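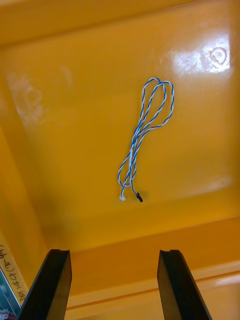
Carneo opens parts recovery counter in Tinota, expands take-back to cables and small leads

TINOTA — October. Carneo, the household electronics repair and reuse company, today opened a walk-in parts counter at its Horgan Street building and widened its take-back program to cover loose cables, chargers and short internal leads. Previously whole devices only.

Open to anyone. No appointment. Bring a bag, leave the bag.

"People have a drawer," said Bastian Rathjen, head of operations at Carneo. "Every house has the drawer. Half of what is in it still works and the other half is copper we can sell. Either way it shouldn't go out with the kitchen trash."

The company took in 3,422 devices over the past year, mostly radios, lamps, routers and small kitchen appliances. Of those, 576 were repaired and went back out the door with a 70-day warranty. The rest were stripped for parts or sent on to Dameo, Carneo's recycling partner, which handles metals and plastic seperately at its own site.

New at the counter:

Loose cables and wire, any length, any color. Cut ends fine.
Chargers and power bricks, with or without the device.
Internal leads and connectors, bagged if possible.
Printer cables — yes, still.

Not accepted: loose batteries, anything with fuel in it, fluorescent tubes, TVs over 33 inches. The city drop-off takes most of these.

Wire is sorted first by type, then by connector. Usable pieces are priced by the handful and put out for sale the same week. Repair hobbyists and school shop classes have been asking for short leads in particular, Rathjen said, and up to now the company had no way to get them to customers short of digging through a box in back.

Yellow bins and a steel tray on a white worktable. Photo: Carneo

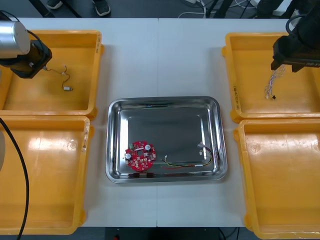 Four yellow bins, two to a side, with a stainless steel tray between them. Photo: Carneo

Schools and libraries can request a free mixed box of leads and connectors, one per term while supplies last. Requests go through the front desk, by phone or in person. Pickup only for now, delivery is being looked at.

"We'd rather see it in a kid's science project than in a shredder," Rathjen said. "Dameo is good at what they do but they are the last stop, and we would like to send them less."

Counter hours are 9 a.m. to 5 p.m., and drop-offs are free. Parking is behind the building, enter from the alley side. Please do not leave bags at the door after closing, they get rained on and then we can't use whats in them.

About Carneo
Carneo repairs, resells and recycles small household electronics in Tinota and nearby towns. Repair quotes are free.

Press contact
Bastian Rathjen, Carneo, Horgan Street, Tinota
Photos and interviews on request. Mornings are best.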